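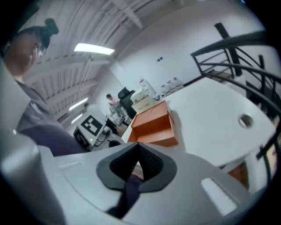 Can a person teach a robot a household task without writing a program for it?

A person can do so by carrying out the task with a tool the robot can later imitate, and repeating it enough times for a computer to learn the pattern. The method is known as learning from demonstration, and it is the main business of the Woltard project at Heselside.

Last updated: May

The Woltard project began as a small study of how kitchen and office objects are handled, and was at first expected to close within a year. It is now in its second phase. Demonstrations are recorded on weekdays, starting at nine in the morning, and the staff who make them are known within the project as demonstrators. Most had no background in engineering when they joined.

The project works in two ways. Under remote control, a demonstrator moves a set of handles and a robot arm copies the motion. With the hand-held method, the arm is left out entirely. The demonstrator holds a gripper of the same general shape as the one on the robot, squeezes it to close the fingers, and does the job at an ordinary table. A camera on the gripper records what lies in front of it, and printed square markers help the software work out where each tool is in space.

Kyung-tae Tak, who directs the recording program, considers both methods necessary. Remote control produces motions that the arm is certain to be able to repeat, but it is slow, and new demonstrators tire quickly. The hand-held gripper is faster and can be carried to any room. Its weakness is that a human wrist can reach positions that a robot arm cannot, and a recording made in such a position has to be discarded.

"We ask people to move as they would at home, and then we ask them to slow down a little," Mr. Tak said. "The second request is the difficult one. A person who has closed ten thousand lids does not think about closing a lid."

Lids are, in fact, a large part of the work. The current list of tasks includes opening a box with a hinged lid, placing an item inside and closing it again. It also includes moving items onto a tray, turning a mug so that its handle faces the user, and standing a fallen bottle upright. Each task is described on one page, and the page sets out only the starting condition and the finished condition. How the demonstrator travels between the two is left open, within limits of speed and safety.
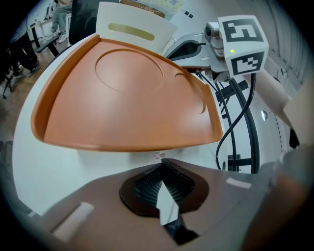

An orange tray on the work table, with a hand-held gripper in the foreground.

The limits were set after some experience. In the first phase, demonstrators were given detailed instructions for every movement, including which edge of an object to grasp. The resulting recordings were very much alike. A robot trained on them performed well as long as each object stood exactly where it had stood during recording, and failed when it was shifted by the width of a hand. Under the present rules, objects are moved between one demonstration and the next, and demonstrators are encouraged to approach them from different sides.

For the box task, the project has accepted 509 demonstrations into its training set. A further group was rejected on review, in most cases because the fingers had slipped from the lid or the demonstrator's free hand had entered the work area. Reviewers watch every recording at full length. Small corrections made during a task, such as a second attempt at an edge, are kept whenever the task is then completed. The project's view is that a robot should learn recovery along with everything else.

Rutilio Alvarado supervises the review group and trains new demonstrators. His course lasts three days. The first day is spent entirely on grip: how far the fingers open, how much pressure a thin wall will bear, and what the camera loses when the hand is turned too far. Recording begins on the second day with simple objects. Work with both hands, using two grippers at the same table, is introduced last.

"Two-handed work is where people discover how much they rely on habit," Mr. Alvarado said. "One hand holds and the other acts, and they change roles without any decision being made. We have to see that change clearly in the recording." 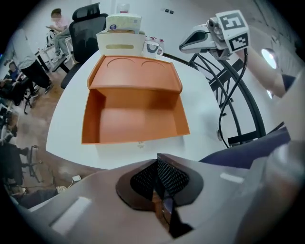 Changes of role are also the hardest thing to label. The software used at Heselside, supplied by Curkari, divides each recording into stages such as reach, grasp, move and release. It handles single-handed tasks with little difficulty. When both grippers are in motion, it often marks the end of one stage too early, and a reviewer must correct the boundary by hand. Mr. Alvarado's group has asked for a version that treats the two hands separately, and testing is under way.

The results so far are mixed. Trained on the present set, the project's robot opens the box reliably and closes it somewhat less so. Trays remain a problem, as a smooth, shiny surface can mislead the camera under strong ceiling light. Recording under several lighting conditions has brought improvement, though the staff do not regard the matter as settled.

A second site, at Halvorsen, is being prepared and will have 11 demonstrators when it is fully staffed. It will record the same tasks with different furniture and a different set of objects. Mr. Tak intends to compare robots trained at each site alone with one trained on both, and to publish the failed attempts together with the successful ones. Until that comparison is complete, the project does not plan to add to its list of tasks.

Comments (3)

millrace_dan
I ran remote-controlled arms for years at a plant and the part about getting tired is right. Shoulders go first. Do they limit the length of a session? The article doesn't say.

Priya in packaging
Glad to see they keep the second attempts. We threw all of ours away and ended up with a machine that just stopped whenever it missed.

oldtoolbox
Shiny trays beat our camera system too. We went to matte ones and moved on, but I suppose you can't ask every household to do that.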